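Min-kyu Hong has set tables for catalogs since he left school, and he talks about them the way other people talk about bad roommates. I caught him between shoots, with a paper bag of lunch he never opened.

"People think the cup is the job," he said. "The cup takes 30 seconds. The table takes the morning."
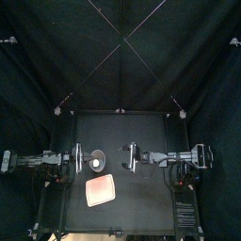 Hong is fussy about backgrounds, and he blames his first boss, who lit everything in front of a yellow curtain. He wants black, and he wants it on every side he can get it. The cloth over the top sags a little, with two pale cords crossed under it in a big X, and he has made his peace with the sag. The creases he is still negotiating with. "I own an iron," he said. "I'd like that written down."

His colleague Ikhsan Manurung picks the props, on a budget of $95 that he describes as "a character test."

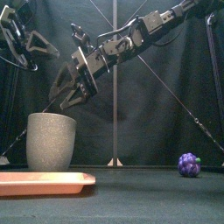
Plavis Tabletop Props

Manurung likes a cup with some texture to it, and the gray speckled one passed. "It looks like a countertop that got ambitious," he said. The shallow tray was his pick too. Hong calls the color salmon. Manurung calls it peach, and they have had this talk before.

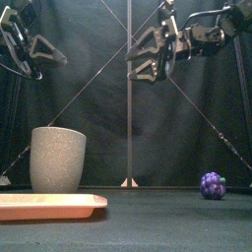

They also disagree about fruit. Manurung would put toy grapes next to anything. Hong feels that purple should be earned. "He gave me 100 reasons once," Hong said. "I kept maybe two." Manurung, asked for his side, said the grapes were staying and went to look for tape.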